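Inventory and Stock Control
Handout 6: Safety Stock, Reorder Points, and Why the Shelf Is Always Wrong

Read before class. Bring a calculator that is not your phone, or your phone if you must.

Where we left off

Last time we worked out how much to order. This week is about when to order it, a separate question that people insist on answering with the same number. If you still have the economic order quantity worksheet, keep it close. If you have lost it, the answer to part (b) was 700, and you should still do the work again, as the answer alone is worth one mark out of six.

The reorder point

The reorder point is the stock level at which you place the next order. In its simplest form:

reorder point = daily demand x lead time

Suppose Billness, a seller of garden hose fittings, ships 50 brass couplings a day and the supplier takes 14 days to deliver. The reorder point is 50 x 14, or 700 couplings. When the shelf gets down to 700, somebody places an order, the couplings run out on the evening of the fourteenth day, and the truck backs up to the door the next morning. Everyone goes home happy.

You will notice that this has never happened anywhere. Demand is not 50 a day. It is 31 on a wet day and 90 when a hardware chain runs a promotion it forgot to mention. Lead time is 14 days in the contract and 19 in November. The formula is fine. The trouble is that both of the things you multiply together are averages, and customers do not buy averages.

Safety stock

Safety stock is the extra you hold to cover the gap between the average and the bad week. It gets added on:

reorder point = (daily demand x lead time) + safety stock

How much extra depends on three things: how much demand jumps around, how much the lead time jumps around, and how badly you want to avoid telling a customer no. The last of these is called the service level and is usually picked by a manager who says "100 percent" without looking up. A service level of 100 percent, under the usual bell curve, requires an infinite amount of stock. You may want to have a lower figure ready.

For this course we use the short formula, which treats lead time as fixed:

safety stock = z x (standard deviation of daily demand) x (square root of lead time in days)

The z value comes from the table on the back page of Handout 2. For a 95 percent service level it is 1.65. For 99 percent it is 2.33. Note what those last four points cost you: an increase in safety stock of 41 percent. This is on the exam in some form every year, and every year people are surprised by it.

Take the lead time square root seriously. Going from four days to 16 doubles your safety stock, it does not quadruple it. Students who forget the root get enormous answers and then write "seems high" next to them, for which I can give sympathy but no marks.

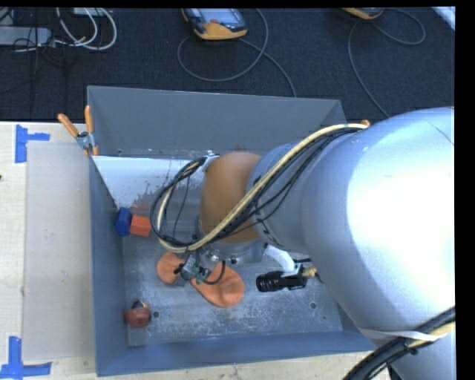
All of this assumes the number in the system matches the number on the shelf. It does not. The polite term is inventory record inaccuracy, and the causes are dull: an item put back in the wrong location, a carton of 100 booked in as a carton of 10, a return that went onto the shelf but never into the computer, a breakage swept up without paperwork. Theft gets all the attention and is often well down the list.

The reorder point watches the record, so a wrong record gives you a wrong order. If the system says 740 and the shelf holds 600, no order is placed until you have sold another 40, by which time you are 140 short and the safety stock is doing a job it was never sized for. The opposite error, a shelf with more than the record, is less painful and more expensive than it looks. You are paying to store things you do not know you own.

Cycle counting

The old method was to close for a weekend once a year, count everything, and be wrong again a few weeks later. Cycle counting spreads the work out. You count a small part of the stock every working day and fix errors as you find them.

Most sites sort items by ABC class:

A items: few in number, most of the value. Count monthly.
B items: the middle. Count quarterly.
C items: washers, labels, things in drawers. Count once a year and try to care.

Case: Stakimholm

Stakimholm stocks 3723 item lines for kitchen repair shops. Before the change it ran one annual count and kept fat safety stocks on everything, on the theory that if the records were bad, more stuff would help. It helped a little. Mostly it filled the aisles, and full aisles led to more items being put away in the wrong place, which made the records worse.

The company moved to cycle counting, then cut safety stock on C items and left A items alone. Read the case in the course pack with the following in mind:

1. Which came first, the better records or the lower stock? Would it have worked the other way round?
2. The buyer kept a private spreadsheet with "real" quantities. What does this tell you about the official ones?
3. Stakimholm's main supplier, Yordanov, offered a shorter lead time at a higher unit price. Work out the change in safety stock before you form an opinion.

Common mistakes on last term's paper

Mixing weekly demand with daily lead time. Pick a unit and stay loyal to it.

Rounding z to 2 "to be safe."

Adding safety stock to the order quantity as well as to the reorder point. You only need to buy it once.

Writing half a page on just-in-time when the question asked for a number.

For next class

Do problems 3 to 8 at the end of the chapter. Problem 5 has a misprint: the supplier is Skondau in the first line and Yordanov in the second. They are the same supplier. Use a lead time of nine days throughout, and show your square roots.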